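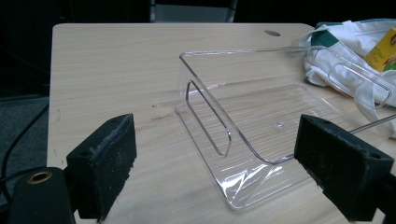
手持ちグリッパーで作業を記録するとき、守るべき決まりはどこから作ればよいのでしょうか。

まずは指先の点検、机の上の置き方、記録の止め方から決めるのがおすすめです。この三つを短い文にして、作業する全員が同じ読み方をできるところまで直してから、ほかの項目を足していきます。

私たちについて

文:Yamuna Pillai(ヴァーカード作業基準室)
11月更新

ヴァーカード(Verkard)は、ロボットに物の扱い方を教えるための「手本の動作」を記録し、その手順書を作って公開している会社です。本社はプレリー(Prelley)の旧郵便局の2階にあります。階段が急なので、お越しの際は荷物を少なめにしてください。

私たちは手順書が大好きです。変わった会社だと言われますが、よい手順書を読むと、会ったこともない人の手つきまで伝わってきて、うれしくなるんです! 創業者のBianka Mészárosはもともと計測器の校正をしていた人で、最初の手順書はA4用紙1枚、項目は10個でした。いまの第4版は19章あります。増えすぎではという声も社内にあって、次の版では短くするつもりで議論が続いています(章を減らす話になると、全員が自分の担当章だけは残したがります)。

大切にしている決まり

第4版のなかから、見学の方によく質問をいただくところを紹介します。

指先のパッドは、作業の区切りごとに表面を見ます。フォームやゴムの面には白っぽいほこりや糸くずがつきやすく、黒いパッドだとよく目立ちます。第4版では、粘着ローラーを使うのは記録を止めているあいだだけ、と決めました。記録の途中で拭くと、拭く前と後の動作が一本のデータに混ざってしまうからです。

透明なものは、独立した章で扱っています。アクリルのホルダーのように向こう側が透ける品は、輪郭が縁や曲げの部分の細い光でしかわからないことがあります。担当のMurali Acharyaはこの章にいちばん長く時間をかけていて、照明は上からのやわらかい光を基本とし、強い直射は避ける、と書きました。木目のある机では底面の位置がとりわけ読みにくいので、曲げた縁の明るい筋を目で追ってから指を近づけます。つかむ向きは一つに限らず、長い辺が斜めになる置き方も必ず入れます。きれいに正面を向いた記録ばかりだと、あとで使う人が困るんですよね。

机の奥に置いたものについては、長いこと意見が割れていました。布の袋や紙の箱が後ろにあると、透明な品の輪郭が重なって見えます。では全部どけるべきか? 第4版の答えは「どけなくてよい。ただし置いたなら、その一連の記録が終わるまで動かさない」です。実際の台所や倉庫には物があります。背景の整った記録と、生活の気配がある記録の両方をそろえておくほうが役に立つ、というのが今の考えです。

ケーブルについての決まりは短く、「机の外側に逃がし、指の開閉の範囲に入れない」の一行だけです。Dennis Lyimoが書いたこの一行は、初版から一字も変わっていません。

記録の数と見直し

現在、基準を満たしたとして登録している記録は1243本です。登録の前に、作業した本人とは別の2名が見ます。意見が合わなければ登録を見送り、理由を書いて残します。見送りの理由は手順書を直すときのいちばんの材料で、読み返していると「ああ、ここの文が悪かったんだ」とわかる瞬間があり、この仕事でいちばん楽しい時間かもしれません。

作業者の名前は記録に入れません。疲れたら理由を言わずに中断してよく、中断した回数を評価に使うこともありません。この決まりは安全の章の冒頭に置いてあります。

マシュー規程のこと

社内で「マシュー(Mathew)」と呼んでいるのは、用語をそろえるための小さな辞書です。「つかむ」「はさむ」「支える」をどう使い分けるか、「置く」はどの瞬間に終わるのか。Anika Wojcikが担当していて、日本語版は英語版をそのまま訳さず、例文から作り直しました。「そっと」という言葉を使ってよいかどうかで、午後がまるごと消えたこともあります。結局「そっと」は使わず、速さと指の開き幅で書くことになりました。

見学と勉強会

ドーカム(Dorkcombe)の分室では、手順書を声に出して読みながら実際に動かしてみる勉強会を開いています。ロボットの経験は問いません。製造の現場の方、学校の先生、自分の職場の手順書を直したい方、どなたも歓迎です。午後2時に始まり、終わったあとはたいてい立ち話が続きます。第4版の写しは受付でお渡ししています。書き込みをして返していただけると、とてもありがたいです。

コメント

もりた:透明な品の章、うちの検査工程でも参考にしています。縁の光を先に追うというのは目からうろこでした。

kazu_h:マシュー規程の日本語版は、単体でも配布していますか?

Yamuna Pillai:kazu_hさん、受付でお声がけいただければ単体でもお渡しできます。「置く」の項は書き直し中なので、次の版で少し変わります。

さとう工房:ケーブルの一行、印刷して作業台の横に貼りました。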